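Foro de la Filmoteca Kula
Sección: Producción documental y archivo
Tema: Criterios para el depósito de material sonoro no utilizado en el montaje

Coordinacion_Archivo
3 de mayo de 2021

Estimados usuarios:

La Filmoteca Kula abre en este hilo el periodo de consulta sobre las nuevas condiciones de depósito para documentales históricos de producción independiente. El borrador establece que toda obra que solicite conservación permanente deberá entregar, junto con el máster, la totalidad de las entrevistas grabadas, incluidos los fragmentos descartados en el montaje, con su transcripción y la autorización firmada de cada persona entrevistada.

El texto responde a las dificultades surgidas con el depósito de «Los hornos de Brerkthorpe», de Wayne Gosselin, del que se conservan 72 minutos de película terminada y ninguna de las conversaciones completas que le sirvieron de base. Dos de los antiguos trabajadores que aparecen en la obra han fallecido desde el estreno.

Las observaciones se recibirán en este mismo hilo hasta el cierre de la consulta, en julio.

montaje_lento

Agradezco la publicación del borrador y manifiesto mi desacuerdo con el apartado tercero. Una entrevista descartada se descarta a menudo por respeto al entrevistado. En mi última película conservo 40 horas de testimonio de vecinas del barrio de Beaudoin, y una parte considerable contiene acusaciones contra terceros que no he podido verificar. Entregarlas a un archivo público me convertiría en responsable de su circulación.

Solicito que el depósito del material no montado sea voluntario.

JMacDonald

Buenas tardes. Escribo como responsable de transcripción en tres de las obras ya depositadas.

Comprendo la objeción anterior, pero no puedo compartirla. El borrador prevé en su apartado quinto un régimen de acceso restringido, con plazos que fija la propia dirección de la película. Entregar y difundir son actos distintos, y la filmoteca lleva años aplicando esa distinción a los fondos epistolares sin incidencias que yo conozca.

Mi preocupación es otra. La transcripción íntegra exigida tiene un coste que ninguna productora pequeña puede asumir. Para la película de Gosselin se presupuestó en su día la transcripción de las entrevistas principales y el importe superaba los 2.000 euros, motivo por el cual se renunció a ella.

Jade MacDonald

sala_de_lectura

Quisiera matizar lo que indica la señora MacDonald. El acceso restringido del apartado quinto caduca con la disolución de la productora, y casi todas las productoras de este tipo se disuelven al poco del estreno. Conviene leer la nota al pie segunda.

montaje_lento

Precisamente. Gracias por señalarlo. Con esa nota al pie, el plazo de reserva carece de efecto práctico.

JMacDonald

Rectifico en lo relativo a la disolución: no había reparado en la nota. Propongo que la titularidad de la reserva pase en ese caso a la persona que dirigió la obra o a sus herederos, con renovación expresa.

Mantengo mi posición sobre la obligatoriedad.

wgosselin

Intervengo por alusiones.

Las entrevistas completas de Brerkthorpe existieron. Se grabaron en cinta y permanecieron en el local de la productora Fumska hasta que esta cerró. Cuando quise recuperarlas, el contenido del local había sido liquidado y no figuraba en ningún inventario. No las destruí ni me negué a entregarlas, como podría deducirse del mensaje de apertura, y ruego que se modifique la redacción.

En cuanto al fondo del asunto, soy partidario de la entrega obligatoria. Cuando empecé aquel trabajo pensaba que el valor estaba en la película. Desde entonces he recibido cartas de hijos y nietos de los horneros que no preguntan por la película, sino por lo que su padre o su abuela dijo durante el resto de la tarde. No tengo nada que enviarles.

Wayne Gosselin

Coordinacion_Archivo

Señor Gosselin: se toma nota y se corregirá la introducción del borrador, en la que se hará constar el cierre de la productora como causa de la pérdida. Le pedimos disculpas por la ambigüedad.

Respecto al coste de las transcripciones, la filmoteca estudia aceptar una relación temática con códigos de tiempo como alternativa a la transcripción íntegra. El modelo de ficha que se somete a consulta consta de título, persona entrevistada, lugar, idioma, duración y materias.

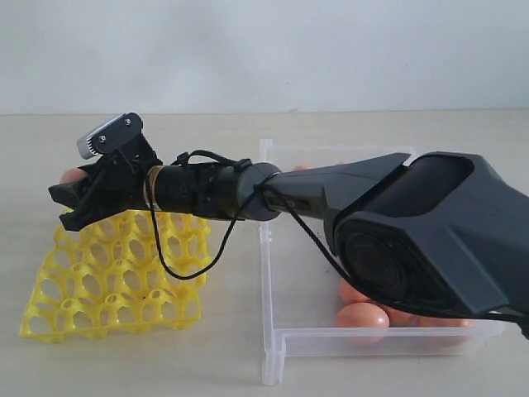 Brazo robótico negro sobre una mesa beige.

sonido_directo

Una consulta técnica. El borrador habla de «formato sin pérdida», pero no especifica frecuencia de muestreo. Mi archivo contiene 112 grabaciones de procedencia diversa, varias de ellas registradas originalmente en formato comprimido. Convertirlas a otro formato aumentaría su tamaño sin mejorar la señal. ¿Se admitiría el fichero original?

sala_de_lectura

En mi experiencia, debe entregarse siempre el original, y la conversión corresponde al archivo. Lo contrario obliga a confiar en procesos que cada productora documenta de manera desigual.

sonido_directo

Coincido, pero el apartado segundo dice literalmente lo opuesto. Pido que se aclare antes del cierre.

montaje_lento

He leído con atención la intervención del señor Gosselin y reconozco el peso de su argumento. No obstante, las familias que le escriben no son las únicas afectadas. También lo son las personas nombradas en una grabación que nunca supieron que se hablaba de ellas. Aceptaría la obligatoriedad con dos condiciones: la titularidad de la reserva propuesta por la señora MacDonald y la posibilidad de excluir pasajes concretos mediante escrito motivado.

JMacDonald

La segunda condición me parece excesiva. Un escrito motivado puede redactarse para cualquier pasaje incómodo, y el resultado sería un segundo montaje hecho sin espectadores. Preferiría que el pasaje se depositara igualmente, con un plazo de reserva mayor.

wgosselin

Suscribo lo anterior.

Coordinacion_Archivo

Se incorporan al expediente las propuestas sobre titularidad de la reserva y plazo ampliado, así como la discrepancia expresada por montaje_lento en cuanto a la exclusión de pasajes. El apartado segundo se revisará para admitir el fichero original en el formato en que fue registrado. La nota al pie segunda queda suspendida hasta la nueva redacción.

El hilo permanece abierto.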